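Kultex Packaging Intake, Minutes of the Thursday Meeting
Room 2, Lelov building. Start 9:30.

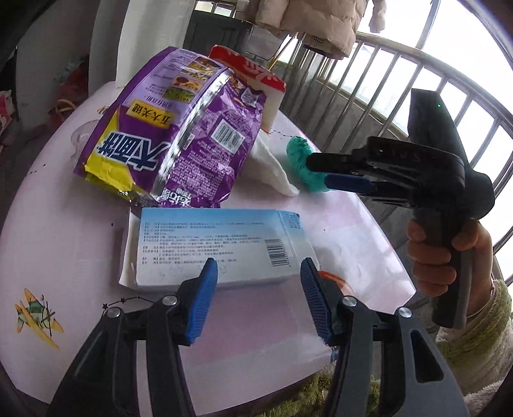

1. Previous minutes
Accepted with one correction: the shelf count in item 4 should read 293, as entered in the stock sheet.

2. Sorting of mixed packaging
The intake table receives cartons and film bags in the same batch. It was agreed to keep one table for both and to separate at the point of recording. Flat cardboard boxes are entered under C, snack bags and other printed film under F. A box with an open end flap is entered as opened, whatever its contents. Crumpled bags are to be smoothed before the code is read.

3. Codes and labels
Barcode is the primary entry. A QR code, where the pack carries one, goes in the second column. Chinese text on packs is to be copied in the original characters, with the English added later by the Brultitz office. Staff should not guess at a product name from the food pictures on the front. Bracketed headings are copied with their brackets.

4. Storage
Current capacity is 3,000 flat items. Cartons are stored flat in bundles of 200. Film bags go in sleeves, one per sleeve. The supplier Ignacio has quoted for new sleeves; the quote was judged too high and will be sent back for revision.

5. Table surface
A request for a darker table covering was discussed. No decision. To be raised again in December with prices.

6. Any other business
Tape is running low.

Closed 10:20.

Recent items
Intake form, revised columns
Sleeve sizes and order codes
Minutes, shelf review
Brultitz translation list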